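2023-08-18

Size press trials, Surnby paper stock. Picking up from the March sheets, which fuzzed badly under the pen. Kartini thinks the gelatin was too thin back then and I agree. Made up two strengths this time, 9 grams and 16 grams per liter, both soaked cold overnight and warmed slowly this morning. The stronger one had set by the time I came in and took longer to loosen.

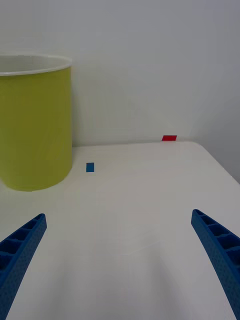 Cut 200 test strips from the Melia batch, cotton with a little flax. Half go through each bath. Left the strips in the dip until the bubbles stopped along the edges, then pressed between felts and hung them on the back line. The older felts leave a weave mark on the wire side – use the newer ones for anything we plan to show.

Lucyna did the ink test on the first strips that were dry enough. Iron gall, steel nib, three strokes each. The thin bath still feathers where the strokes cross. The strong bath holds a clean line but the sheet rattles, and I don't like it for folding.
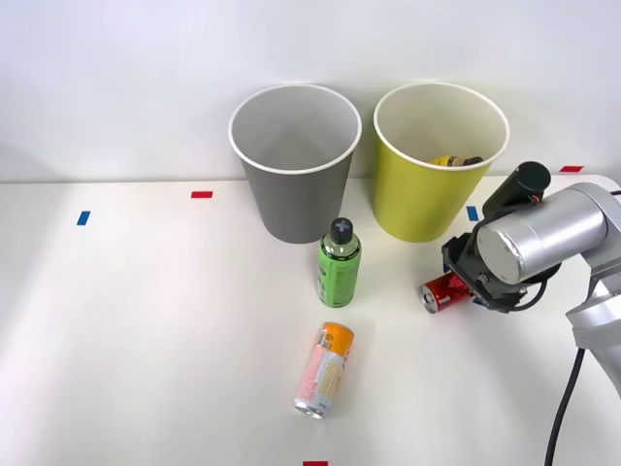 Photo: Kartini Lau

Alum next. I left it out on purpose so we could see the gelatin alone. Plokell's old recipe adds it at the end, off the heat, and warns that too much thickens the bath all at once. Start low.

Also need to sort out the drying line. Strips near the window curled toward the sized face and the ones by the door stayed flat – moved the fan, will see tomorrow.

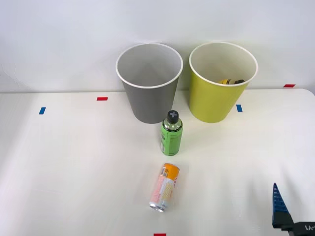 Gray cup, one of two at the back of the table.

To do: label the remaining strips before they get mixed, order gelatin, ask Lucyna if she wants the curled ones for the fold test. Bath temperatures are in the green binder.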